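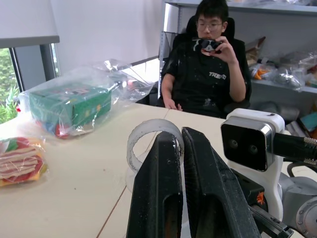 Splitting a launch email list after a postponed event

Mihret Dinsa
We run marketing for a regional dealer group (Guthrie, 3 locations). Our April test-drive weekend was moved and we now have 497 people who registered for the old date plus a general list of 2,000. Storon, our mail tool, counts both as one audience. If I send the new date to everyone, how do I keep the registrants' response rate separate from the general list? I would also like to avoid sending the same person two emails.

Tsegereda Tekleab
Use 2 segments and 2 sends. Tag the registrants first, then build the general segment as "does not have tag". Exclusion by tag runs at send time, so anyone who registers in between is dropped from the general send automatically.

Give each send its own campaign value in the link, for example tdw-reg and tdw-gen. Keep source and medium identical or your channel report will split as well. The booking form needs a hidden field that stores the campaign value – otherwise you get clicks by segment and no bookings by segment.
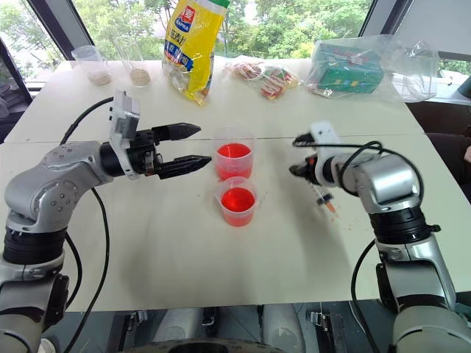
Report the two rates separately and do not average them. Registrants have already said yes once, so their rate tells you how many you kept after the date change. The general rate is ordinary acquisition. For registrants I would use bookings divided by delivered and ignore opens, as mail privacy features inflate them.

One more setting: merge duplicates on email address before tagging. People who signed up at two locations will otherwise hold two records, and only one gets the tag.

Kiros Tsegaye
just send it to everyone Sunday evening, worked for us

Ivana Troncoso
Agree with Tsegereda on tags. If the old confirmation page is still live, redirect it to the new date before you send. Ours stayed up and people kept booking the wrong weekend.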